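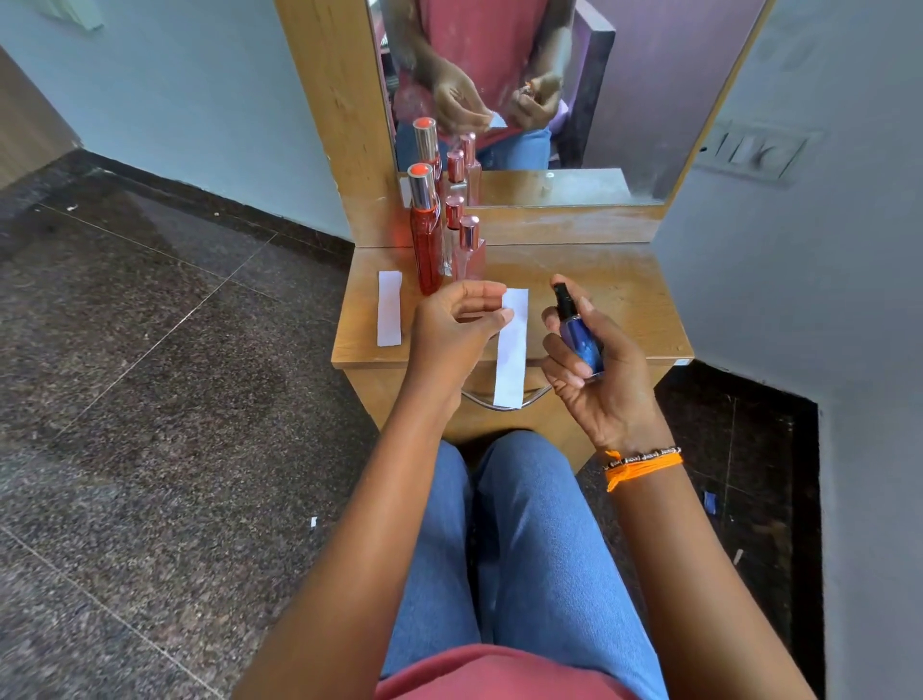 Section 4. Recording a hand demonstration for the blotter cell

The Skekia cell learns the spray-and-blot task from recordings made by a person wearing the head camera. Read sections 2 and 3 first. The head camera must be charged and paired with the cell controller before you start.

Allow one blotter and one spray bottle per recording. Spare blotters can stay on the tabletop, laid flat, away from the working hand.

4.1 Before you record

1. Sit at a table with the camera band level across your forehead. Tighten the rear strap until the camera does not shift when you nod.

2. Open the Bavoda recorder on the tablet and choose New Task, then Spray and Blot.

3. Hold both hands in front of your chest, then lower them to working height. Both hands and wrists should stay inside the preview. If the fingertips leave the top of the preview, tilt the camera up one notch.

4. Set the shutter to 1/500. Slower settings blur the thumb as it presses the nozzle, and the grip labels will be wrong later.

5. Press Check. The status line turns green when the camera and the controller clock agree.

Note: Mirrors are allowed. The Tôn tracking module finds reflected hands and drops them, provided Mirror Filter is switched on under Settings — Tracking. The filter is off after every factory reset.

Note: Bracelets and watches do not need to come off. Sleeves must be pushed back or short enough to leave the wrist clear.

4.2 Recording

1. Press Start and wait for two short tones.

2. Pick up the blotter with the left hand. Pinch it near the upper end and hold it upright, so the lower end hangs free.

3. Pick up the spray bottle with the right hand. Keep the thumb near the top of the bottle and point the nozzle at the paper.

4. Hold still until you hear one tone. The controller uses this pause to fix the distance between nozzle and blotter.

5. Spray once.

6. Put the bottle down first, then the blotter. Press Stop.

Left-handed operators should choose Swap Hands before step 1. Do not swap hands halfway through a recording.

CAUTION: Perfume is flammable. Keep the bottle away from open flame and hot surfaces. Never point the nozzle at your face or at the camera lens. If spray reaches the lens, stop the recording and clean it as described in section 6.

4.3 Checking and sending

1. Play the recording back at half speed. Reject it if either hand leaves the picture between steps 2 and 5, or if the nozzle is hidden for the whole of the spray.

2. Press Accept. The file is copied to the controller and erased from the camera.

3. On the controller, open Training Set. The cell needs 1000 accepted recordings before it will build a first motion model. You can run the arm in slow mode from that point. The model shipped with the Sustdale demonstration cell was built from 2427.

4. Wipe the camera band and put it back on its charger.

CAUTION: Switch the arm to Hold before loading a new motion model. The arm moves to its home position as soon as loading is complete — stay outside the marked floor area until the amber lamp goes out.

4.4 Common faults

Error 31, clock mismatch. Restart the recorder, then repeat Check. If the error comes back, pair the camera again (section 3.2).

Error 34, four hands found. Mirror Filter is off. Switch it on and record again. Files made without the filter cannot be corrected afterward.

Error 40, blotter lost. The paper was turned edge-on to the camera. Turn the wrist a little so one flat side faces you.

Revised 19 August 2026 by Tuấn Ung. Procedure checked by Bảo Trịnh.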